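Chapter 2
Where Does It All Go?

When I moved into my first apartment, on the top floor of a building in Drornero, I took out the trash twice a week and never gave it another thought. Then one November the haulers went on strike. Within days the courtyard was full, the stairwell smelled of old onions, and I knew far more about my neighbors' shopping habits than I ever wanted to!

That's the month I got interested in waste, and I've been boring people at dinner about it ever since. Chapter 1 was about how goods get made and sold. Now we follow them out the back door. 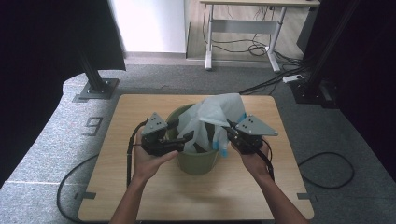
Photo: Temba Picture Library

A thin plastic bag pushed down into a bucket is as far as most of us follow our garbage. You can just about make out dark shapes through the plastic, and then you tie the bag and it becomes someone else's problem. In Karnik, the town we'll keep coming back to in this book, that someone is a crew of 84 people who start at four in the morning (I rode along once, and I don't recommend it without gloves). Their trucks drive about 40 miles to the Bonetero landfill, and the town pays by the ton.

Key terms: waste stream, tipping fee, useful life, design for repair

Before we get to landfills, though, I want to back up a step and ask why things get thrown out in the first place. Sometimes they're worn out. Very often one small part has failed and there's no sensible way to reach it – I once tossed a perfectly good fan, a $75 fan, over a cracked clip that was glued in place. Screws are kinder to us than glue. Look at the round, brass-colored threaded inserts at the tops of the two black arms: a thread like that gives a screw somewhere to go, and a screw can usually come back out.
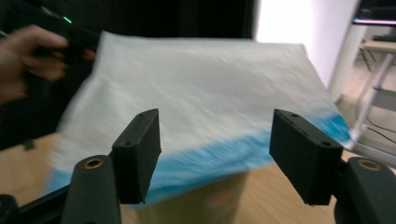 Repair has its own costs, of course, and we'll put some prices on them in Section 2.3. Labor is the big one. So is patience, which I have very little of. For now, pick something you threw away this month and write down which part of it had stopped working. Keep the note handy, as you'll need it for the first activity.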